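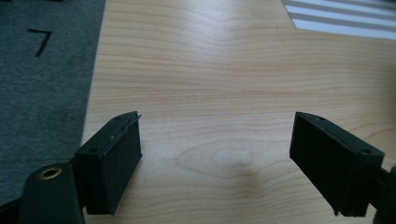 **How often do the finger pads need replacing?**

When they stop holding a dinner fork level, or at 645 grasps, whichever comes first. The fork usually wins.

# Bruvotport hand gripper: setup, care and repair

Maintained by Sheena Haldane. Corrections welcome, and so are spare screws.

This file covers one gripper, the handheld one we call Dalgleish after the bench it was built on. There is a second unit, Stesier, with a different bracket and a worse temper. It has its own README. Please don't mix their parts. They will go together beautifully and then drift out of line over lunch.

## What you need

- 2 mm hex key (the good one, with the red tape)
- soft brush
- isopropyl wipes
- spare finger set from the Dimine drawer
- contact glue, fresh. If the tube needs a vise to open, it isn't fresh.
- a flat tabletop

## Before each session

1. Wipe both inner faces. Go along the ribs. Going across them moves the dirt into the grooves, where it retires.
2. Brush off the tops of the fingers. Black plastic shows every speck, so don't chase perfection.
3. Open the fingers all the way and look straight down between them. The two faces should mirror each other. If one seems to be thinking about something else, see "Alignment."
4. Close slowly on a folded index card and tug. The card should resist along its whole width.
5. Write the session in the log. "Fine" is a valid entry. "Fine?" is not.

## Alignment

Do this with the gripper open and nothing in it.

Loosen both screws on the finger that's off, a quarter turn each. Close on the 8 mm gauge block and let the block square things up. Tighten the screw nearest the mount first, then the tip screw, then go back to the first one, which will have loosened out of spite. Open, close, check the card again.

If the finger still sits crooked, the problem is in the joint behind it. Shimming the finger at that point gives you two problems and a very convincing log entry saying you fixed it.

## Known wear

**Lifting edge strip.** The thin strip along the top edge of a finger likes to peel, starting at a corner. A small lift can be glued: clean under it, use the least glue you can manage, clamp with a binder clip and leave it overnight. If you can slide a business card under it, swap the finger. Do not trim the strip with scissors. We have a finger that was trimmed with scissors and it now catches on napkins.

**Chipped lower edge.** Cosmetic until it touches the table. Knock down any sharp bit with 1000 grit paper and move on. If the chip reaches the ribbed face, the finger is done.

**Brass ring in the body.** It should sit flush and stay put. If it turns when you press a fingertip on it, stop and bring it to me. Please do not improve it with a soldering iron.

**Rounded-out screw holes.** Caused by enthusiasm. Hand tight means the hand of a person who is slightly bored.

## Swapping fingers

Change both, even if only one is worn. A new face against an old one grips in a slow curve, and spoons come out of it facing the wrong wall.

Mark the old pair with a paint pen and put them in the dead box. They do not go back in the Dimine drawer "just in case." That was tried in July, and for several days we had a pair that was half retired.

After a swap, run 200 open-and-close cycles empty, then redo the alignment. Yes, all of it.

## Recordings

Each recording folder has a `gripper.txt` with these fields:

| field | meaning |
|---|---|
| `unit` | `dalgleish` or `stesier` |
| `finger_set` | letter painted on the back of the pair |
| `grasps` | running total for that set |
| `last_align` | session number |
| `notes` | anything you would want to know if this were someone else's mess |

Reset `grasps` when the fingers change. Leave it alone when you only glue a strip, however proud you are of the glue.

## Open items

- The alignment block has a dent. Still usable if the dent faces up.
- Somebody needs to reprint the left finger for the spare set. The current spare set is two rights.
- The red tape is coming off the hex key.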